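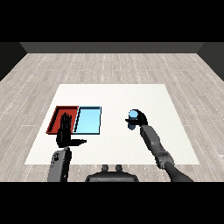

Red tray, blue tray, white table, gray plank floor

Forum > Home & Garden > Flooring > Gray floors, am I going to regret this?

trokgate_mom
OK so we close on the house in June and the whole downstairs has to be redone (cat people before us, enough said). I have pretty much settled on a light gray wood-look plank with a dark gray wall at the far end. My sister Mhairi came over, looked at it for two seconds and said "dentist." Now I can't unsee it. Has anybody lived with light gray floors for more than a couple years? Do you still like them? We have 500 square feet to cover in the main room plus the hall, and the budget is $3,000 with everything in it, so I get one shot.

LTosh
I put light gray planks through our entire first floor and I'd do it again tomorrow. Hides dust like you would not believe. We have a yellow dog and you can't see a thing until the sun comes in low around 5 pm, and then you see all of it.

beathag_p
Gonna be the grump. Gray was everywhere for a while and buyers are sick of it. I helped my dad sell his place on Nisbet and two different couples asked what it'd cost to rip the floor out. Go with a warm oak color, you'll never have to think about it again.

trokgate_mom
But I'm not selling! We plan on being carried out of this one.

beathag_p
Everybody says that lol. I've said it three times.

Cuiping Gu
I think the floor is fine and the dark walls are what I'd worry about. The one in your picture has dark on the back and both sides, and my den was like that for one winter. I had every lamp in the house in there and still couldn't read a seed packet. One dark wall is plenty. Which way do your windows face?

trokgate_mom
North, with one little one on the east side. And it would only be the one wall, I promise. The other three stay cream.

Cuiping Gu
Cream next to cool gray can go kind of pink on you. Buy the sample pot and paint a big piece of poster board, then move it around for a few days. Morning and night!

LTosh
Seconding the poster board. Also think about which way the boards run. Long way down the room makes it look bigger. Mine go crosswise because the installer talked me into it and I'm still mad.

olach_eilidh
Lewis, crosswise is right if your joists run the other way though? On an old nailed floor it matters.

LTosh
These are click planks over a slab, Eilidh. No joists. He just wanted fewer cuts.

olach_eilidh
Ha, ok, then be mad.
To the OP: order extra. I bought exactly what the calculator said and came up 13 planks short, and by then the color had been dropped. There's a closet in my house with a completely different floor in it. Also watch the seams. The cheap ones have a bevel that shows up as a pale line when the light hits and it drove my husband nuts. The Dreleck store will lend you a whole plank if you leave a deposit, I think mine was $50, and you get it back.

trokgate_mom
Oh that's good to know, I've been squinting at those little sample squares. Going over there after work.

beathag_p
Bring home an oak one too. Just lay it next to the gray. Humor me.

trokgate_mom
FINE. One oak.

Cuiping Gu
Post pictures when you have them down! With the lamps on and off please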